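Sorting paper with two arms: our build report

We did this project at the Bruststead shared workshop, mostly in the evenings, and the goal sounded easy when we pitched it. Get a two-armed setup to move sheets of paper between trays, one at a time. I figured we'd be done by March. We were not!

Our control code is called Ovo (short name, easy to type at 11 p.m.) and the first version closed the grippers way too hard. Sheets creased, or two came up together. I ended up rewriting the closing routine and capping the motor value at 900, down from 3000, and that calmed things down a lot. The bright green finger pads stayed – they're easy to spot when you're checking where the tips are.

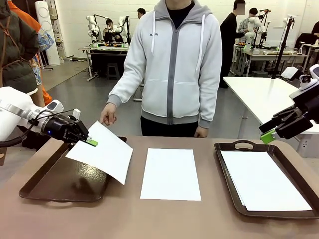
Why pick the paper up by a corner?
A corner peels away from the stack with much less pull than a whole edge, so the sheet below tends to stay put.

The part I'm still fighting with is the droop. Paper sags once it's in the air, and how much depends on the sheet, so the arm has to come in high over the tray rim and then lower slowly. We logged 1310 tries in all, and most of our late misses were a sheet catching on the rim. Next term I want to try Kouris, the other planner we looked at, and maybe a shallower tray.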